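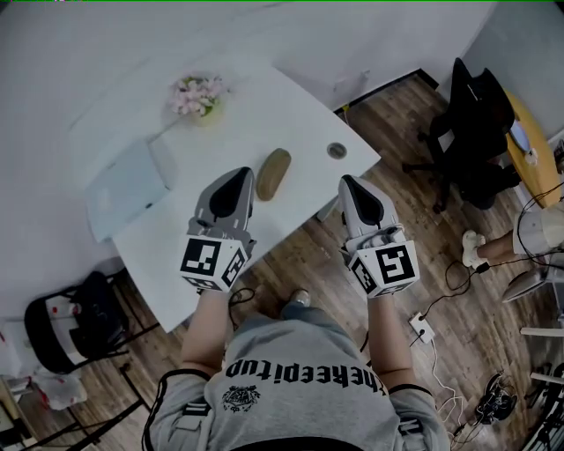

Desk day, finally

31 March 2020

Quick one, I have to be on a call soon. I've been promising myself a proper go at the desk for weeks and today it happened. Well, most of it happened.

So the white desk is clear. Clear-ish. Flowers stay, they're pink and they're the only cheerful thing in my line of sight until June at this rate. They live at the far end in their pale little pot where I can't elbow them. Flat blue-gray thing on the left stays too. The tan oval one in the middle, still no home for it. I've moved it 8 times. It goes in the drawer, I miss it, it comes back out. Leaving it for now.

What went: receipts, a mug with a dead pen in it, two notebooks with one page used in each, the Sutcliffe catalog I was never going to order from, a bag of screws from the shelf I gave away when I left Tralville. Why did I bring those. Why does anyone move screws.

Paper was the worst. I did it the lazy way, one pile for keep and one for the shredder, no third pile allowed. Third pile is how I got here. 253 pages into the shredder, according to the little counter on it, and then it got hot and quit so the rest is sitting in a grocery bag by the door.

Cables next. The desk has one of those round holes for them on the right hand side and I have never once used it. Years of chargers hanging over the front edge like vines. Tried feeding everything through today and my plugs are too fat, or I'm doing it wrong. So there's still a dark one coiled up under the front, and the black one still runs across the floor to the outlet, and the white ones do whatever they want. I ordered a cable box from Zokport, 17 dollars, which felt like a lot for a box with a slot in it. If it's junk I'll say so.

Office chair got shoved back in front of the yellow table. I love that table. Round, bright, completely wrong for the room, and it turns into a dumping ground in about a day if I don't watch it. Rule as of this morning is one thing on it at a time. Right now it's the small white round thing and that's plenty.

Then I looked up, big mistake. You spend all your time staring at a desk and forget a room has walls. 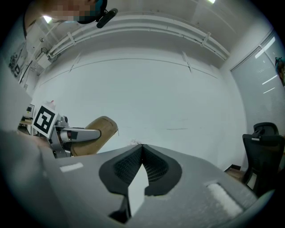
The big wall, scuffs and all. Blind on the right, pipe (or cable tray?) along the top.

So yeah, the wall. It's a sort of pale gray-white and it has marks on it, faint ones, plus those thin seam lines you can't unsee once you've seen them. I went at a patch with a damp sponge and a drop of dish soap. Some came off. Some I think is just the wall now. My sister-in-law swears by the Ivitz sponges, the ones that crumble as you go, so they're on the list for whenever I next do a shop.

Did not touch the white run up by the ceiling. There has to be dust on top of it and I dont own a tall enough ladder and I'm not standing on a chair with wheels. Another day.

The blind I did wipe down, slowly, with a sock on my hand. Good method. Slat by slat is boring but put a podcast on and it's fine. Recomend an old sock over any of those fancy duster things.

Still to do:
grocery bag of paper
cable box when it turns up
baseboard behind the chair
pick ONE drawer for pens
water the flowers

Okay call's starting. More on the cable box when it gets here.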